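How do I get wrinkles out of a vinyl-coated tablecloth without ruining it?

Asked in Home & Cleaning

I bought a coated tablecloth from the Morsy outlet in May and it has been folded in a drawer ever since. Now I want to use it on the kitchen table, which is 40 inches wide, and the fold lines won't come out. I tried leaving it flat overnight with books on the corners. The corners look fine but the middle still has ridges, and glasses tip a little when they sit on one. The tag says do not iron and nothing else. Is there a safe way to do this, or do I need to take it back?

plainoaktable

Brahim Tawfik
Don't take it back yet. Coated cloth holds a crease until the coating gets warm, and books alone won't do that. What I do is put it in the dryer on the lowest setting with two damp bath towels for 5 minutes. Stay next to the machine. Take it out while it is still warm, spread it on the table right away, and smooth it from the middle toward the edges with your hands. Let it cool completely before you put anything on it. If your dryer has no low setting, skip this and hang the cloth in the bathroom during a long hot shower. 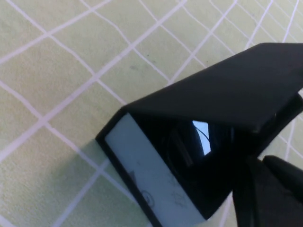 Patterned cloths are easier to judge than plain ones, in my experience. Stripes and checks give you something to sight along, so crouch at the corner of the table and look down the pattern. On pale green with thin white lines like this, a bend in the lines is easy to spot, and that is where I would start smoothing. Small bends don't bother me. I only go after a ridge I can feel with my palm. On a solid color, turn off the overhead light and use a lamp from the side.

One more thing — check the back of the cloth. If it is flannel, the dryer is fine at low. If it is bare vinyl on both sides, use the shower method only. The Nerkulik ones I have owned were flannel backed, but look at yours.

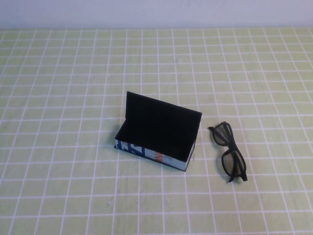
Pale green with a white grid, and an open glasses case on top.

For storage, roll it on a cardboard tube with the pattern side out. I get mine from a fabric store, and they give them away if you ask. Mine has been on the same tube for 6 years and comes off flat.

drawerfull
Hair dryer. Medium heat, keep it moving, hold it a hand's width away. Worked on my Ullance cloth. Took forever on the long fold though, and I gave up on the part that hangs over the side.

kettle_and_mop
I would just put it on the table and wait. Mine flattened by itself in a couple of weeks, it was summer. Do not iron it even through a towel, I melted a spot that way and it stuck to the towel.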